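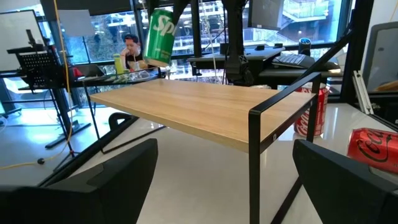

Garkero Bench Can Seamer

Price: $2,588
In stock at the Cletilstead shop
Page updated March 1, 2023

I've been selling homebrew gear out of Cletilstead for years, and the question I get more than any other is whether it's worth moving from bottles to cans. For a long time I told people to stick with bottles! The small seamers I'd tried were wobbly, slow, and a pain to set up. Then I got a Garkero on my own bench, and I've used it for pretty much everything since (including a ginger soda I'd like to forget).

It's a semi-automatic machine. You put a filled can on the lower plate, drop a lid on top, pull the handle, and the motor does both rolling passes by itself. The can stays still while the rollers go around it, so you don't get beer sloshing over the side and down into the works. My old one spun the can, and I was forever wiping things down.
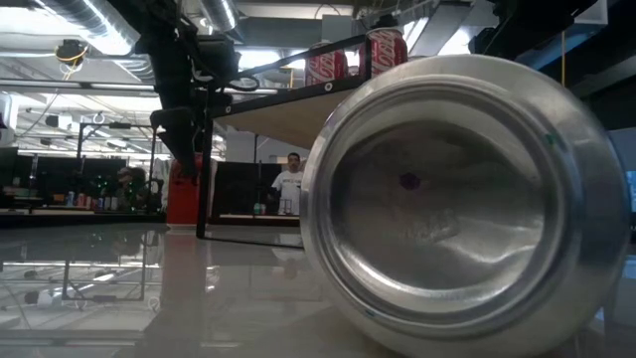
The lower plate is the part I'd look at first on any seamer, because a can that sits a hair off center will give you a bad seam every time. Garkero cuts a shallow ring into the plate for the can to stand in, and it's a nice snug fit. Turn a can over and you'll see what I mean - the middle curves inward like the silver one in the photo, so all the weight is on that outer rim. Keep the ring clean. A dried blob of wort in there is enough to throw things off, and I say that as someone who lost most of an evening to one.

Setup took me about 13 minutes, and most of that was finding the right hex key. It comes adjusted for standard aluminum ends. I'd still run a few water cans first and measure the seams with a caliper before you trust it with a real batch.

A few things I don't love. The power cord is short. The handle is stiff for the first week or so. And it's loud enough that I won't run it after the kids are in bed.
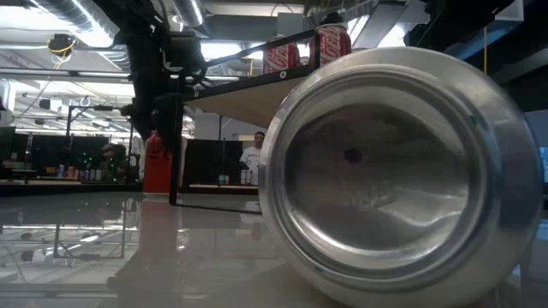
The rollers are made by Ammann, and they're the same ones fitted to the bigger Sellum machine, so spares are easy to get. I keep a spare set on hand. Check them for wear every 2,000 cans, put a dab of food-grade grease on the pins, and you should be fine - mine still look good.

What's in the box:
Seamer with chuck and rollers fitted
Lower plate for standard cans
Spacer for short cans
Hex key set
Power cord
Printed manual

Lids and empty cans are sold separately. Warranty is 3 years on the motor, with the rollers counted as wear parts. If you want to try one before you buy, bring a few filled cans to the shop and we'll seam them together. I'm expecting the next delivery in April, and you can put your name down at the counter or by email.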